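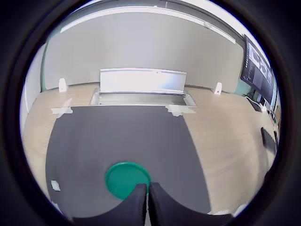 Robot arm learns to set objects down from handheld demonstrations

STARKGATE -- A research group at the Starkgate robotics lab has shown that a two-fingered robot can learn simple pick-and-place tasks from recordings made with no robot at all, provided the recordings and the robot share the same close-up view of the fingers.

The method, called Grudero, was described in a paper posted in April 2020. Its lead author is Qianru Ye, a doctoral student. Her co-authors are Babak Pakzad and Frauke Bauerfeind.

In the Grudero setup, a person holds a gripper by hand and carries out a task while a wide-angle camera behind the fingers records. The robot later carries fingers of the same shape, with a camera in the same position. A control program trained on the handheld recordings then runs on the arm, with no further teaching.

"The network only ever knows what the fingers are next to," Ye said. "If the plate sits in the same place between the fingertips, it makes no difference to the program who is holding them."

The group works on a tabletop with a dark gray mat taped down over the wood. Tasks use small, light items such as a shallow green dish and a white block, and the mat marks out the area where they may be placed before each trial.

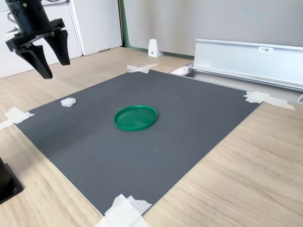

Each task was trained on 90 demonstrations. The paper reports results for four tasks, among them moving a block into a dish and sliding a dish toward the far side of the mat. Three of them worked nearly as well as when the program was trained on the robot's own motions. The fourth, which called for picking up a dish by its rim, did not. Pakzad said the fingers often closed too early and pushed the dish away.

Timing appears to be the main cause. People move the handheld gripper faster than the arm can follow, and the group had to slow the recordings down before training. Bauerfeind is now testing a version that learns the speed separately from the path.

Wanting Qiu, who studies robot learning at Vanduvness and was not part of the work, said the result was useful but narrow. She would like to see it tried on a cluttered table and under different lighting.

"It is one table and one mat," Qiu said. "That is a fair place to start -- but I would want to see a kitchen counter."

The group plans to release its recordings and training code in August.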